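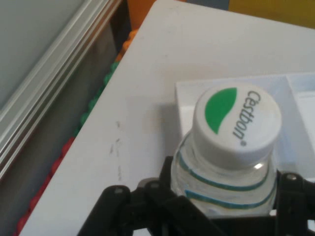 A screw cap is a threaded closure turned onto the neck of a bottle or jar. On beverage bottles it has to keep the contents in, keep outside air and dirt out, and come off by hand without a tool. Most caps for still water are molded in one piece from polyethylene. Caps for carbonated drinks must also hold internal pressure and often use a separate liner.

Neck finish

The part of the bottle that receives the cap is called the finish. It includes the sealing surface at the top, the thread, and a support ring lower down by which the bottle is carried through the filling line. Cap and finish are made to matching drawings. A cap with the right diameter but the wrong thread pitch may turn on and still leak.

Ribs molded into the skirt of the cap give the fingers a grip and are also engaged by the capping head. Their number and depth vary with the maker.

Tamper evidence

A tamper-evident band is joined to the skirt by thin bridges. When the cap is first turned, the band catches under a bead on the neck and the bridges break. In tethered designs part of the band stays attached to the cap after opening.

Application and removal torque

Torque is set at the capping machine and checked on samples taken from the line. Removal torque usually falls in the hours after capping as the plastic relaxes. In a study issued in January 2022 by the packaging laboratory Kurken, Tonantzin Serrano tested 300 closures from the molder Adeck, of which 100 were stored at 30 °C before opening. The stored group showed the greater loss of torque. Band breakage was recorded separately.

See also: Crown cork; Induction seal; Preform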